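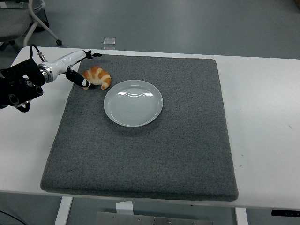

Play food library opens second room in Kaltarlow

October 18, 2024

The toy library in Kaltarlow has opened a second room for its play food collection, after a year in which the sets were borrowed more often than anything else on its shelves. The room is on the ground floor of the Koutsoukos building and is open to members during the library's regular hours.

The collection now runs to 800 pieces, including breads, fruit, vegetables, cakes and a large number of plates and cups. Until this fall most of it was kept in stacked bins in the hallway, and families had to ask at the desk for a set to be brought out. In the new room the pieces are sorted by meal, and children can try a set at a table before it is checked out.

Breakfast is the most popular group. The croissants, which have lighter bands between the ridges, are lent with a real ceramic plate in place of a toy one. The library switched to ceramic in May for the breakfast and lunch sets after parents asked for something closer to what children use at home. The plates are plain and pale, with a raised rim, and can go in the dishwasher.

Tables in the room are white and are covered with thick gray felt mats. The mats cut down on noise, which had been a complaint from the reading group next door, and they make it less likely that a plate will chip when it is set down hard. Replacement mats are kept in the closet by the entrance.

The move was paid for with a grant from Sodavow, a housewares store in the town, and with money raised at the spring sale. The store also supplied 80 plates. The shelving came from the old Aso branch, which closed last year, and was cut down to a height that children can reach.

Sets can be kept for 2 weeks and renewed once if no one else is waiting. Each one comes in a cloth bag with a card listing what should be in it. Members are asked to check the card before bringing a bag back. Missing pieces are not charged for the first time, but the library would like to hear about them at the desk so that the set can be held back until it is complete.

Play food should be wiped with a damp cloth and mild soap and left to dry before it goes back in the bag. It should not be soaked. Plates should be wrapped in the square of felt that comes with them.

There are 22 breakfast sets available at present, along with smaller numbers of picnic, bakery and market sets. A birthday set with a sliced cake will be added once its storage bags have been sewn. Requests for other themes can be written in the notebook on the windowsill.

Membership is open to any household in Kaltarlow and the nearby villages. Child care centers and schools may borrow up to three sets at a time, and should call ahead if they want to collect them outside opening hours. Donations of play food are welcome if the pieces are clean and have no broken edges. The library is not taking plush toys or puzzles at this time.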